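Caring for an Oiled Wood Table
Mandholm Furniture Services, Care Guides

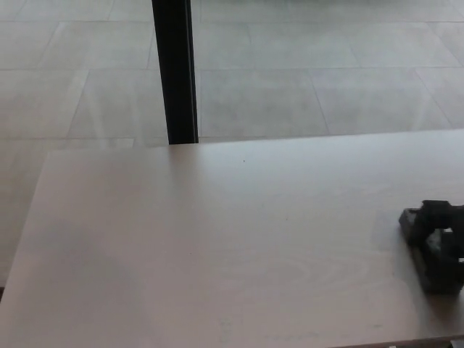

An oiled finish should be renewed once a year, and more often where a table is used for daily meals. Confirm the type of finish before beginning. Lacquered and painted tables must not be treated with oil.

What you will need
Care oil, two lint-free cloths, mild soap, and sandpaper in a fine grit.

1. Clear the table and wash it with a cloth wrung out in soapy water. Wipe again with clean water and leave to dry overnight.

2. Sand lightly by hand, following the direction of the grain. Do not use a power sander on veneer. Remove all dust with a dry cloth.

3. Apply a thin coat of oil and spread it evenly to the edges. Allow it to soak in for the time stated on the can.

4. Wipe off all remaining oil. Oil left standing on the wood will become sticky.

5. Keep the table free of dishes and tablecloths until the oil has fully cured.

Safety
Cloths soaked in oil can catch fire without a flame. Lay them flat outdoors until dry, or place them in water in a sealed metal container before disposal.

Questions about deep scratches or water rings may be addressed to Simin Bakhtiari, Surface Care.

Last revised September 16, 2026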